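May, late evening

Back from Skondcombe just before 9, with sore feet and a bag of damp washing. I had meant to write this up at the guest house but fell asleep over my tea instead.

The walk went over the top by Stotalley and down the other side by the old quarry road. The map gives the summit as 994 feet, and I felt most of them. Rain held off until the last stile, then came in sideways. I ate both sandwiches under a wall and watched a farmer try to get one ewe through a gate. She went through in the end when he had stopped trying.

Tea was at the Flutura, next to the chapel. They have put the soup up again but the bread is still good. I bought a second-hand book on hedges there for 65p from the box by the door. Half the plates are missing. I shall keep it for the chapter on hazel.

I have been thinking about the bedroom on and off all week. I want paler bedding before summer, and one strong colour to go with it.
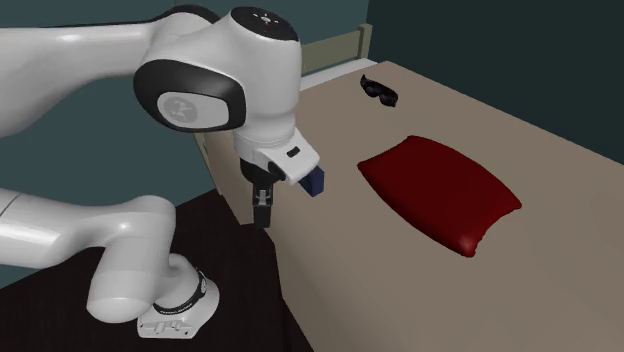

The bed, with the white arm reaching over towards it.

The dark blue curtains will have to stay, as I can't face hemming another pair. The wardrobe door still sticks. I planed a bit off it in March and it was fine until the wet weather, so it will want doing again. I also need to ring about the gutter, which I have now written down on 2 lists and not done.

Walls are the other question. I like a dark one at the head of the bed but the room only gets sun until eleven, and I don't want to live in a cave. I may paint a board first and lean it there for a week.
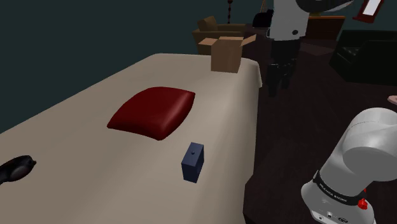 Cream-beige sheet, deep red pillow, dark wall behind.

Supper was noodles from Khổng, eaten out of the carton. Too much chilli, as usual, and I finished it, as usual. Boots are by the boiler stuffed with newspaper. The left one has started to come away at the toe and I doubt it will take glue a third time.

Bath now, then the hedge book. Bins tomorrow, the green one.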